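Braria for desktop and phone - a messaging app for people who are tired of losing things in the scroll
Version 2, free for personal use 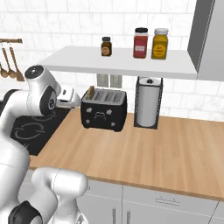 Elango Kurian wrote in after the last update to ask whether he could finally schedule a message and then change his mind about it before it went. Yes, Elango, you can! It took me most of the winter to get it behaving, and it's the bit of this release I'm happiest with, so let me start there.

Scheduled messages
Hold down the send button (or right-click it on a computer) and pick a time. The message sits in a small tray at the top of the chat with a clock next to it. Tap it and you can reword it, move it to another time, send it straight away or bin it. It used to be that once you'd set the time you were stuck with whatever you'd typed, and I got a fair few cross emails about birthday greetings with the wrong name in them.

One thing to know: the message is held on your own device until it's due. If your phone is switched off at 7 am, it goes when you switch it back on, and Braria puts up a little notice telling you it was late. I did think about holding them on the server, but I'd rather not have your unsent messages lying about on a machine of mine.

Pinned notes
Every chat now has a side pocket where you can drop anything you want to keep - a door code, a train time, a link, a recipe. Both people can see it and both can edit it. Each pocket takes up to 750 notes, and if you fill that I'd love to hear how. You can search them from the main screen without opening the chat first.

Search
Much quicker than it was. My own test account has 1,247 chats in it (mostly rubbish I've made up) and results come up while I'm still typing. You can narrow things down by person, by month or by attachment, so "Vasanthi December photo" finds what you'd hope. It still struggles with spelling mistakes. I'm working on that one and it's harder than I expected.

Groups
A group can have up to 1,000 people. Group owners can turn on quiet hours, which stops the buzzing overnight but still lets the messages come in. Wenceslao Zepeda asked for a way to leave a group without the announcement, so that's in as well: go to the group's settings and choose Leave quietly. Only the owner is told.

What it runs on
Windows, Mac, Linux, Android and iPhone. The Linux version doesn't do voice calls yet. Tablets get the phone layout stretched out a bit, which looks rather silly sideways, but everything works.

Moving from another app
If you're coming over from Trornora, there's an import button under Settings, then Chats. It brings across text and pictures but drops the stickers (sorry!). Stevolon exports work too, as long as you pick the plain text option when you save them. Leave the app open while it's going, and plug your phone in if you've got years of chats to shift.

What it costs
Nothing for personal use, and there are no adverts. Teams pay a yearly fee per person, which gets them shared pockets across the whole team and an answer from me the same day, apart from Fridays, when I'm not at my desk.

Known problems
Dark mode forgets itself on some older Android phones. Very long voice notes can stop halfway if you switch to another app. Pavithra Achari sent me a very clear set of steps for that second one, so the fix should be in the next small update.

The download links and the full list of changes are in the menu at the top of the page.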